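Gripper won't release, force reading stuck after homing

vivek_v
Posted 6:41 pm

Right gripper on our arm keeps clamping after the release command. Job is a tidy-up task, pick a thing off a low cabinet, put it in the drawer. Left side fine. Right side closes, lifts, moves over the drawer, gets told to open and just sits there squeezing. 17 times out of 100 last batch. Controller says "open complete" every time, which is a lie.

Power cycle clears it for a while. Anyone?

mebrat_t
Firmware version? And are you homing with something in the fingers?

vivek_v
Latest one, whatever came with the Skornby update in February. And no, homing with empty fingers. I think. The script homes at start of each run.

tukcombe_sumeya
Had this at Tukcombe. Finger cable. It runs through the wrist and gets pinched when the last joint rolls past a certain point. Encoder drops counts, controller thinks its open. Check the sleeve for a flat spot before you touch any software.

mebrat_t
Don't think it's the cable. A bad cable would throw a comms fault, not "open complete". Sounds like the zero offset getting saved wrong.

tukcombe_sumeya
Ours never threw a fault. Not once. Swapped the cable, gone. Just saying.

angharad_e
Can we talk about the squeezing part for a sec. If it's clamping with no valid position, what's your force limit? And please tell me nobody is reaching in to pull stuff out of the fingers with the arm powered.

vivek_v
Limit is at default. And um. Mahnaz did pull something out once with it live, yes. Got her fingertip nipped, no blood, she's fine. We've had words.

angharad_e
That's an incident, write it up. Hit the estop, wait for the brakes, THEN use the manual release. If you can't reach the release from outside the arm's range, fix that first. I'd stop running until its sorted tbh.

mebrat_t
Stopping completely is overkill for a tidy-up rig with a low force limit. Drop the limit, keep hands out, carry on collecting logs. You need the logs to find it.

angharad_e
Default is not low. Go read the manual. And someone already got pinched.

vivek_v
OK both fair, we're stopped for tonight. More info though. Looked back through the batch and it's nearly all soft stuff. Snack bags, crinkly things. Hard objects hardly ever do it.
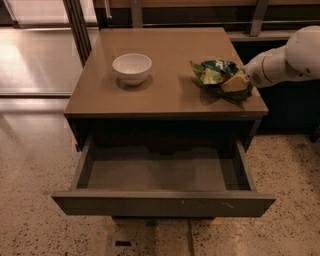

So with a bag the fingers close way further than with a bowl, almost to the hard stop. Wondering if it hits the stop, re-zeros itself there and then "open" is measured from the wrong place. Would explain why a power cycle helps too.

mebrat_t
Yes!! That's the offset thing. There's an auto-zero on stall setting, turn it off. Ours was on after the update and I never touched it.

tukcombe_sumeya
Could be. Still check the cable, takes 6 minutes with the wrist cover off.

vivek_v
Found the setting, it was on. Turned it off, lowered the limit, power off now. Will look at the sleeve in the morning before anything moves. Angharad I'm doing the write up, what form do you guys use?

angharad_e
Sending you ours. Put the controller message in word for word.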